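Bemellを仕事で使ってみた感想、とりあえず出せるところまで

Bemell、仕事場のマニピュレーション用の計画ソフトをPrallmontからこっちに乗り換えて、そろそろひと月。金曜の夜に時間が空いたので、忘れないうちに書く。推敲してない。あとで直すかもしれないし直さないかもしれない。

先に結論だけ欲しい人向け。プランナーは良い。シーンエディタも良い。知覚まわりは途中。ログは最高。ドキュメントはだめ。値段は、まあ。買うかどうか迷ってるなら試用版の20日で十分判断できると思う。ただし最初の数日はセットアップで溶けるので、忙しい週に始めないこと。自分はやった。後悔した。

何をするソフトかというと、腕の軌道計画と把持の計画、それにシミュレータがくっついた一式。作ってるのはSadthorpe。前は把持計画だけ単体で売ってたところで、そこに制御側の橋渡しとシーン編集を足して、まとめてBemellという名前になった。だから把持のところだけ妙に作り込まれてて、新しく足した部分はまだ薄い。使ってると境目がわかる。メニューの言葉遣いまで違う。片方は「姿勢」で片方は「ポーズ」。どっちかにして。

使ってる環境。Linux、GPUはひと世代前の中位モデル、メモリは普通。ロボットは実機がRizziの腕と二指グリッパで、シミュレーション側にも同じモデルを入れてる。実機の話は今回ほとんどしない。まだシミュレーション中心に回してる段階なので。

インストール。

パッケージで入る。入るんだけど、物理エンジンのバージョンを固定してくるので、既に別のものが入ってる環境だとぶつかる。コンテナ版を使えと書いてある。書いてあるのがFAQの一番下。先頭に書いてほしかった。コンテナ版は素直に動いた。ただし描画のウィンドウを出すのに権限の設定がいるのと、キャッシュの置き場所を外に出しておかないと起動のたびにシェーダを作り直して待たされる。最初これに気づかなくて、毎朝コーヒーを淹れに行ってた。

ライセンスの認証はオフラインでもいける。これは助かる。Prallmontは起動のたびに外に聞きに行くので、実験室のネットワークが落ちると何もできなかった。Bemellはファイルを置いておけばそれで終わり。浮動ライセンスもあるけど試してない。

Rizziのモデルの読み込みは、標準の形式ならドラッグして落とすだけ。関節の制限も慣性も拾ってくれる。衝突形状を勝手に簡略化するのが既定でオンになってて、これはオフにしたほうがいい。指の先が丸められて、薄いものが掴めなくなる。半日悩んだ。プランナーのせいだと思ってパラメータをいじり倒してた。指先のメッシュを見たら丸かった。そういうこと。

シーンエディタの話。

ここは褒める。部屋を作るのが早い。床、壁、家具、光。家具のライブラリが付いてて、テーブルもソファも椅子も一通りある。寸法を数字で打ち込めて、布の柄も差し替えられる。柄の差し替えが仕事だと意外と重要で、知覚側のモデルが模様に引っ張られるかどうかを見たいとき、同じ配置で模様だけ替えたものをどんどん作れる。格子柄とか縞とか。無地との差が数字で出る。うちの場合、格子は効いた。悪いほうに。深度の推定が曲面のところで乱れる。模様の線が曲がって見えるのを、面が折れてると思い込むらしい。

配置の乱数化もある。家具をどの範囲で動かしていいか、重なりを許すか、視点をどれだけ揺らすか、全部スライダと数値で決められる。設定はYAMLに落ちるのでgitで管理できる。差分も読める。キーの並びが保存のたびに変わるバグが前はあったらしいけど、今の版では直ってる。

光の設定だけ弱い。影の柔らかさは変えられるのに、床からの照り返しが効かない。派手な色の床を置いても壁に色が回らない。見た目の話じゃなくて、実写に持っていったときの色の差がそのまま学習に出るので、ここは次で何とかしてほしい。掲示板に要望を書いたら返事は早かった。「検討します」だったけど。

あとモデルの原点の位置が家具によってばらばら。椅子は脚の下、ソファは中心、テーブルはなぜか角。数値で並べるときに毎回引っかかる。自分で直したのを別名で保存して使ってる。ライブラリの更新が来ると元のほうが上書きされるので、必ず別名で。必ず。

プランナー。

本題。前に使ってたPrallmontは、広いところは速いけど狭いところで黙る。黙るというのは、失敗とも成功とも言わずに制限時間まで考え続けて、最後に「解なし」とだけ返す。なぜ解がないのかはわからない。Bemellは失敗するときの失敗の仕方が良い。どの関節がどの物体にどのあたりで当たって枝が切られたのか、上位から並べて見せてくれる。これだけで乗り換えた価値があった。

速さも悪くない。うちのいつもの部屋で、家具の上の物に手を伸ばして戻るだけの経路なら、ほぼ50ミリ秒。初回だけ遅い。二回目から地図を使い回すので速い。家具を動かすと地図の一部だけ作り直す。全部じゃない。これが賢い。

ソファがらみの計画はずっと苦手な題材だった。背もたれが高くて太くて、座面は平らで、端に低いブロックがある、みたいな形。腕を座面の上に入れようとすると、背もたれ側に肘が寄って詰まる。Prallmontでは箱の組み合わせで近似してたので、丸い背もたれが四角になって、実際より通れる隙間がずっと狭くなってた。Bemellは円柱もカプセルもそのまま距離計算に使える。丸いものは丸いまま。当たり前のようで今まで無かった。

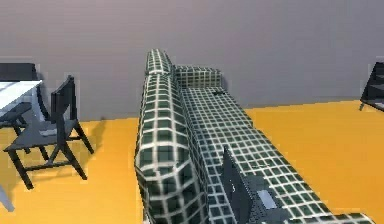 で、カプセル近似に切り替えてから通る経路が増えた。増えたぶん、今度は経路が攻めすぎるようになった。布の表面すれすれを指が滑るような軌道を平気で出す。計画上は当たってない。当たってないけど実機でやりたいかというと嫌。余裕距離のパラメータがあって、物体ごとに設定できるので、背もたれだけ大きめに、座面は小さめに、という設定で落ち着いた。座面の余裕を大きくすると当然、置いてある小さい物に指が届かなくなる。ここの兼ね合いは自分でやるしかない。

物体ごとじゃなくて面ごとに設定したい、というのが今の一番の不満。ソファ全体が一つのメッシュだと座面と背もたれを分けられない。エディタで部品に切り分けてから設定した。切るのは簡単。切ったあとに質感の座標がずれて、柄が継ぎ目で合わなくなる。学習用の画像も一緒に出してるとこれが困る。自分は見た目用と衝突用で別のメッシュを持たせて回避。最初からそうすればよかった。

軌道の平滑化は三種類から選べる。既定のやつは丸めすぎる。角を落とすのはいいんだけど、落とした結果がまた障害物に近づくことがある。もう一度衝突判定をかけるオプションがあるので、必ずオンに。既定オフ。なぜオフなのか。速度のベンチマークを良く見せたいだけでは、と疑ってる。

真ん中のやつが一番無難だった。最後のやつは実験的と書いてあって、たまに終点の速度がゼロにならない。使わないほうがいい。

把持。

昔からやってるだけあって、ここはさすが。候補の姿勢をたくさん作って、届くかどうか、滑りにくさ、進入の向きで点を付けて並べる。点の重みは自分で変えられる。一覧で候補をクリックすると、その姿勢のグリッパが半透明で出る。これがすごく見やすい。同僚に見せるときも説明がいらない。

柔らかい面の上に置いてある小さくて平たい物。これがいまだに難しい。指を横から入れると面に食い込む。上から入れると高さが足りなくて掴めない。Bemellには「面を押しながら掴む」という進入の型があって、接触を許す力の上限を決めておくと、その範囲で指先を面に当てたまま閉じてくれる。シミュレーションだとよく効いた。布の沈み込みはもちろん再現してない。剛体に摩擦を付けてるだけ。だからここの成功率はそのまま信じないほうがいい。自分は信じて資料に書いてしまって、あとで直した。

それと、暗い色の小物が暗い色の布の上にあると、付属の検出器はあっさり見落とす。柄の線にかかってると特に。

その知覚まわり。

付属の検出と姿勢推定のモジュールは、正直デモ用だと思う。動くには動く。でも遠くにある小さいものが弱すぎる。長い家具を端から見るような視点だと、手前と奥で柄の細かさが全然違うでしょう。手前はひとマスが大きくて奥は潰れる。奥のほうで急に検出が不安定になる。入力の解像度を上げると少しましになって、そのかわり遅くなる。結局自分たちのモデルを差し込んで使ってる。

差し込み口はちゃんとしてる。画像と深度と内部パラメータが来て、物体の一覧を返せばいいだけ。Pythonで書ける。共有メモリで渡してくれるのでコピーが無い。例のコードが一本付いてて、その例が古い版の書き方のままで動かない。関数名が変わってる。掲示板を検索すると正しい書き方が出てくる。公式の例を直すほうが早くない？

手首の視点のとき、自分のグリッパが画面の下のほうに常に入るので、それを障害物として拾ってしまう問題。マスクの機能がある。モデルの形から自動で作ってくれる。ただ、さっき書いた衝突形状の簡略化がオンだと、マスクも丸まった形で作られて指の先がはみ出す。はみ出した先っぽが謎の物体として浮く。プランナーがそれを避けようとして変な動きをする。自分の指先から逃げるロボット。しばらく笑ってたけど締切前だったのであんまり笑えなかった。

原因は同じ設定ひとつ。なのでもう一回書く。簡略化はオフ。

制御の橋渡し。

軌道をコントローラに送る部分は、周期の揺れを記録してくれるのが良い。どこで遅れたかが時間軸で出る。Rizziのドライバはコミュニティ製を使ってて、Sadthorpeの保証外。それでも普通に動いてる。再接続だけ怪しい。非常停止から復帰したあと、ソフト側が古い関節角を握ったままのことがあった。次の計画がその古い位置から始まる。始点と現在位置の差が大きいと実行を拒否してくれるので事故にはならないけど、復帰後は手で状態を更新するボタンを押すのを癖にしてる。ボタンは右上の矢印が回ってるやつ。アイコンだけで文字が無い。

力の制御は最低限。押し付け方向の上限と、超えたときの動作を選べるだけ。インピーダンスを細かく触りたい人は自分のコントローラを書くことになる。書けるようにはなってる。

あと、計画と実行を重ねる機能。前半を動かしながら後半を考えるやつ。これを使うと見た目の待ち時間が消えて気持ちがいい。ただ後半が見つからなかったときに途中で止まる。止まる場所を選べないので、物の真上で止まったりする。安全な待機姿勢を経由させる設定を足したら落ち着いた。設定の場所がわかりにくい。「実行」じゃなくて「計画」の詳細の奥。

ログと再生。

ここが一番好き。計画ひとつごとに、入力のシーン、乱数の種、パラメータ、結果、かかった時間が全部残る。ファイルをダブルクリックすると、そのときの部屋がそのまま開いて、同じ計画をやり直せる。同じ結果が出る。これが出るソフトをずっと探してた。Prallmontは種を固定しても並列の順番で結果が変わるので、失敗を再現するのに何度も回してた。

先週、夜中に回してたバッチで一つだけ妙な失敗があって、1034番のログ。翌朝開いたら、部屋の端の椅子が乱数で壁にほんの少しめり込んでて、そのせいで初期状態が衝突扱いになり、腕とまったく関係ないのに計画ごと却下されてた。再生して該当の椅子が赤く光ったので、見つけるまで一瞬。前のソフトだったら気づかず「失敗」に数えてたはず。というか多分数えてた。過去のぶんをどうするか考えたくない。

動かない物同士の衝突は無視する、という設定がある。これも既定オフ。既定値を決めた人とは趣味が合わない。

ログの容量は食う。画像も残す設定にするとすぐ膨らむ。古いものを自動で消す設定はあるけど、日数でしか指定できない。容量で指定したい。あと検索。失敗の種類で絞れるのに、物体の名前で絞れない。「ソファに当たって失敗したやつだけ」が見たいのに。書き出してスクリプトで絞ってる。書き出し形式は素直なので苦ではない。

GUIの重さ。

重い。起動はそうでもない。シーンに家具が増えるとツリー表示がもたつく。名前を変えるだけで一呼吸ある。描画は軽いのにツリーが重いという不思議な作り。ツリーを畳んでおくと軽い。候補姿勢の半透明表示を全部オンにするとさすがに固まる。上位だけにするといい。自分は12に絞ってる。

ショートカットが変えられない。視点の操作が独自で、他の3Dソフトに慣れてると手が逆に動く。回そうとして拡大する。ひと月経ってもまだ間違える。

元に戻す、が効く操作と効かない操作がある。物の移動は戻る。削除も戻る。部品の切り分けは戻らない。戻らないなら警告してほしい。一回やらかした。gitがあってよかった。

日本語表示は一応ある。機械翻訳ぽい。「Clearance」が「通関」になってて最初何のことかわからなかった。余裕距離のことです。通関の値を大きくすると腕が遠回りします。英語表示に戻した。

ドキュメント。

APIの一覧はある。説明が無い。引数の名前を見て察する方式。チュートリアルは最初の三章まで丁寧で、四章から急に「ここで適切に設定します」みたいな文が増える。適切とは。動画はあるけど旧版の画面。掲示板が実質のマニュアル。中の人が返事をくれるのは本当にありがたいし、返事の質も高い。その内容をドキュメントに写してくれればそれで全部解決するのに。

Pythonの型情報は付いてるので、エディタの補完でだいぶ救われる。例外のメッセージも親切。C++側は薄い。自分はほぼPythonしか触ってないので、C++で組みたい人は別のレビューを見て下さい。

Prallmontとの比較、ざっと。

広い空間の単純な移動だけならPrallmontのほうがまだ速い。搬送とか、箱から箱へ、みたいなのはそっちでいい。長く使われてるぶん実機の対応も多い。家の中みたいな、丸い家具や細い椅子の脚があって、配置が毎回変わるところはBemell。細い脚の扱いは特に差が出た。開いた角度の付いた椅子の脚、あれを箱で囲むと床の近くがほとんど通れなくなる。Bemellは脚を一本ずつカプセルにしてくれる。自動で。たまに横木を忘れる。横木があるものは目で確認したほうがいい。

移行の手間。シーンの変換ツールは付いてる。形と位置は移る。摩擦と余裕距離は移らない。黙って既定値になる。最初の比較実験をそれでやってしまって、Bemellのほうが滑る滑ると騒いでた。摩擦が既定値のままだった。すみませんでした。

値段は年契約で、台数じゃなくて席数。計算だけ回すノードは数えない。バッチをたくさん回すうちみたいなところには都合がいい。一人で使うにはちょっと高い。学校向けの割引があるらしいけど、うちは対象外なので詳しくは知らない。問い合わせは営業じゃなくて技術の人が返してきた。話が早い。

不具合で今も残ってるもの、メモ代わりに。

コンテナ版でウィンドウを最小化すると、描画の出力が真っ黒になることがある。学習データを出してるときは最小化しない。
物体名に日本語を使うと書き出しで落ちる。「椅子」がだめ。
再生中に余裕距離を変えると、表示だけ変わって計算に反映されない。一回止めてから変える。
深度の書き出しの単位が、GUIからだとミリ、APIからだとメートル。これは本当にやめて。
スリープから復帰するとライセンスを見失う。再起動で直る。

次の更新で面ごとの余裕距離が入るという話が掲示板に出てた。12月だそうです。入ったら追記するつもり。照り返しのほうは何も書いてなかった。

点数をつけるなら、プランナーとログは満点に近い。把持も高い。知覚は半分。ドキュメントは下から数えたほうが早い。自分のところは更新する予定です。試す人はとにかく、衝突形状の簡略化をオフ、平滑化後の再判定をオン、静止物同士の衝突は無視。この設定を最初にやっておけば自分みたいに何日も潰さなくてすみまs。

質問あればコメント欄に。返事は週明けになります。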